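FOR IMMEDIATE RELEASE

Willon Acquires Arain Storage to Expand Shelving and Display Range for Independent Grocers

TRILLTTON, September – Willon, a supplier of fixtures and fittings to independent food retailers, announced today that it has completed the acquisition of Arain Storage, a family-held maker of shelving and display units. The purchase brings the Arain product line, its design office and its assembly plant under Willon ownership. Terms of the transaction were not disclosed.

Arain Storage employs 128 people at its plant and offices in Terkano. All of them have been offered continued employment on their existing terms, and the company will go on trading under its own name as a division of Willon. Customers with open orders will be served by their current account managers, and no change to order numbers, delivery dates or payment details is required.

"Our customers have asked us for years to supply the shelving along with the counters and the refrigeration," said Naveed Rana, chief executive of Willon. "We looked at building that business ourselves and concluded that Arain already did it better than we would have done in the first several years. The plant is well run, the order book is sound and the people who design the units talk to the shopkeepers who use them."

Willon supplies counters, refrigerated cases, checkout stands and lighting to 243 independent grocery stores, farm shops and neighborhood markets. Until now, store owners working with Willon have had to arrange shelving through a separate supplier, often with its own survey visit and its own delivery schedule. Under the combined company, a single site survey will cover the full sales floor, and counters and shelving will be delivered together where the store requests it.

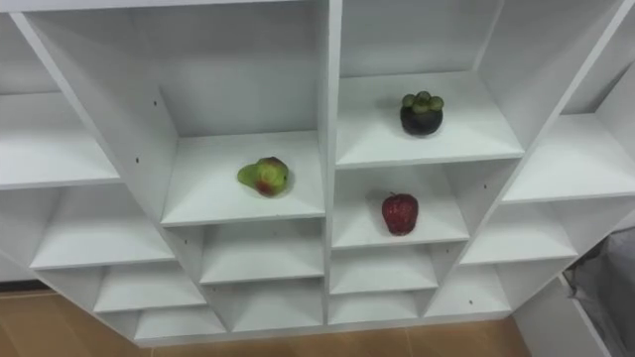 The first joint catalog will be issued to account holders this winter. It will list the existing Arain ranges for produce, bakery and dry goods, together with a new group of low units intended for stores with limited floor space. Prices for current Arain products will be held at their present level until the catalog takes effect. Quotations already issued by either company will be honored in full.

Noreen Usmani, who has led Arain Storage as managing director for 14 years, will remain in that position and will join the Willon executive team. She will report to Mr. Rana and will take on responsibility for product design across both businesses.

"My first concern was the plant and the people in it, and that was settled at the first meeting," said Ms. Usmani. "The second was whether we could keep taking small orders. A good part of our work is for a store that wants one bay replaced or a corner refitted over a weekend. Willon has agreed that there will be no minimum order, and that commitment is written into the agreement."

Willon will invest in the Terkano site over the coming two years. Planned work includes a second cutting line, a larger loading area and a showroom where store owners can see full-size layouts before placing an order. The company expects the showroom to open first. The cutting line will be installed in stages so that production can continue throughout, and the company expects to add 50 positions in assembly, delivery and installation as the work proceeds. Openings will be advertised locally before they are posted elsewhere.

The two companies will also combine their repair services. At present, Arain customers send damaged shelves and panels back to the plant, while Willon maintains its own service crews on the road. Those crews will be trained on Arain products and will carry the most commonly requested replacement parts. Stores covered by an existing Willon service plan may add their shelving to that plan at the next renewal. Warranties issued by Arain Storage before the acquisition remain valid for their full term and will be handled by the same office.

Suppliers to Arain Storage will receive a separate letter setting out invoicing arrangements. Existing supply contracts have been transferred without amendment, and payment terms are unchanged. Suppliers who have not received the letter by the end of the month should contact the Arain purchasing office.

About Willon

Willon designs, supplies and installs fixtures for independent food retailers. The company is headquartered in Trilltton and provides store surveys, layout planning, installation and maintenance. It is privately owned.

About Arain Storage

Arain Storage manufactures shelving and display units for grocery stores, bakeries and farm shops. The company is based in Terkano and operates as a division of Willon.

Media Contact

Press Office, Willon
Trilltton
Inquiries are answered between 9:00 a.m. and 5:00 p.m. Interviews with Mr. Rana and Ms. Usmani may be arranged on request.

###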